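4.2 What the children called the meal

I'd gone into this section expecting a tidy split. Children in Vasesbridge who hear "tea" at home for the evening meal ought to say "tea" when they play at serving it, and children who hear "dinner" ought to say "dinner". I had even sketched the table before the recordings were typed up, which tells you how sure I was. What we got was messier, and I think a good deal more interesting.

Of the 56 children in the study, 26 came from homes where the parents told us on the questionnaire that "tea" was the usual word. The rest ticked "dinner", "supper" or the box for "it depends" (my own mother would have ticked that one and then written a paragraph in the margin). In ordinary chat with the staff the children mostly followed their parents. Once a pretend meal began, though, a fair few of the "tea" children switched to "dinner", and they did it most when they were the one in charge of the food. One girl at the Wenard nursery told a friend "it's your dinner, sit nicely", then turned to the member of staff and asked whether her nan was fetching her before tea.

My first thought was that "dinner" was simply the nursery's word. The midday meal there is called dinner by everybody, so a child playing at serving food might just be playing at being the dinner lady. Beathag Laing, who coded the second half of the transcripts, was less keen on this. She pointed out that the switch also turned up in games clearly set at home, with a baby in a cot and somebody due back from work. We argued over it for most of November and ended up adding a code for where the game was supposed to be happening, and that meant going back through all 3000 utterances. I can't say I enjoyed it, but the code earned its keep: the switch was there in both settings, though weaker in the home games.

A word about "supper", because a reviewer asked. It hardly came up. Where it did, it meant a biscuit or toast before bed, and the children who used it had another word for the bigger meal. I've left those turns out of the comparison and kept them in the appendix.

Pudding words were more of a headache. "Pudding", "afters" and "sweet" all came up, sometimes from the same child in the same game, and fruit made things worse. Some children treated fruit as pudding, some as a snack that could turn up at any point, and a few refused to let it be part of the meal at all – "that's not dinner, that's fruit" is a line I heard more than once.

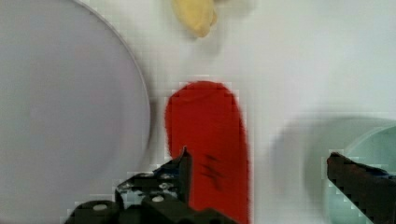
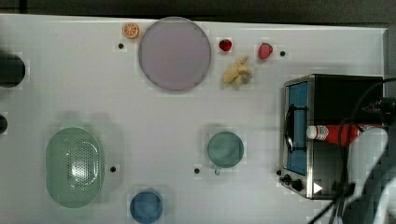 Figure 2. Pale round plate on a white table. Toy fruit can be seen in the second picture.

Fruit needed a rule of its own in the coding, and we settled on one that leans on what the child says and ignores where the food is. Beathag and I had tried it the other way first, counting a food as part of the meal only if it was on the plate. Take the second picture in Figure 2, where the orange slice lies to one side of the plate and the two strawberries to the other. Our early rule would have thrown all of that fruit out of the meal, and yet a child serving from a table like that might well call the strawberries "afters" and mean to bring them over next. So the spoken label decides it, and if there's no label the food isn't coded. We lost some turns by doing this, mainly from the quieter children, and I come back to them in section 4.3.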